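Sturach Living Room Runs: README

Hello, and thank you for taking an interest in this set. It holds recordings of a simulated mobile base finding its way around a home, and a good part of it records one particular fault that we chased for longer than any of us would like to admit. Please read the section on the stale map fault before you train or test anything, even if you usually skip straight to the download notes.

What is in the set

There are 3,489 runs in all, made in the Innes simulator with the Gasia planner choosing the route. Each run has the color view from the base, the wheel commands, the planned path and a contact log. A run ends when the base reaches its goal, when it touches something, or after 500 planner steps, whichever comes first.

The stale map fault

In 152 of the runs the base drove into something it had already seen and mapped correctly. We first put this down to bad depth readings, and I spent a good many evenings looking at depth when I should have been looking at timestamps. The trouble was in the planner. After a sharp turn it could go on using the map from before the turn, so a wall or a piece of furniture sat in the wrong place for as many as 14 steps — plenty of time to reach it.

Most of the contacts happened in the living room, against the square white pillar or the near armrest of the blue sectional. The pillar is a hard one for the planner, as a route to the doorway on its left and a route toward the sofa on its right part ways at the same corner. If the goal changes close to that corner, the base turns sharply and the fault has its chance. The glass-like top of the gray table got the blame early on, and we owe it an apology, for the contact logs cleared it completely.

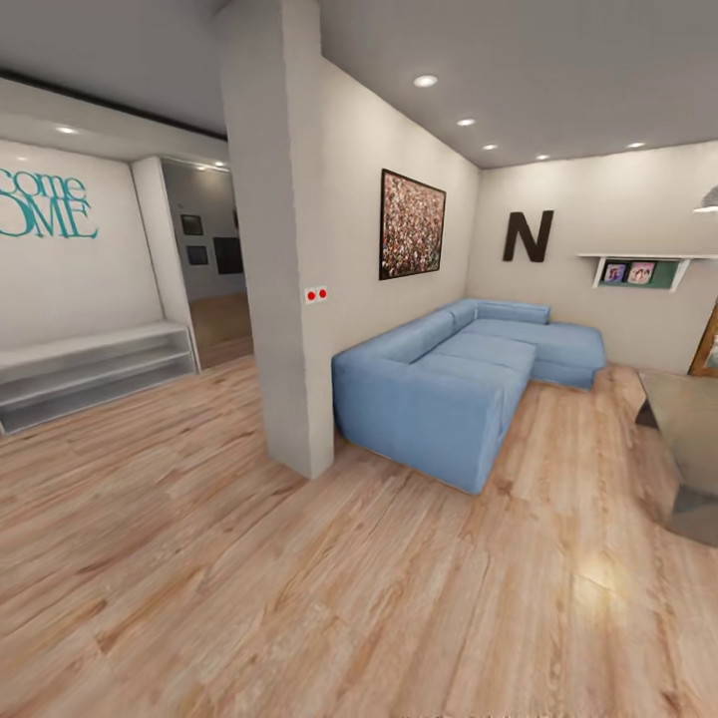
What we changed

The planner now throws away its path after any sharp turn and waits for a fresh map before the wheels move again. The base hesitates a little, and some people find that irritating to watch, but we would much sooner have a slow robot than one that pushes on with old information. The fix went in on March 24, 2019, and every run carries a field called map_fix, set to yes or no.

Using the faulty runs

We left them in on purpose. They are handy for testing a collision monitor — the Stituvora monitor was tuned on them — but please don't use them as examples of good driving. Filter on map_fix and on the contact log together, as plenty of runs made before the fix ended without any contact and still carry the old timing.

Known gaps

There are no people or pets in any run, and the furniture never moves. Wheel slip is not modeled. Please don't take a clean result on this set as proof that a real base is safe in a real home.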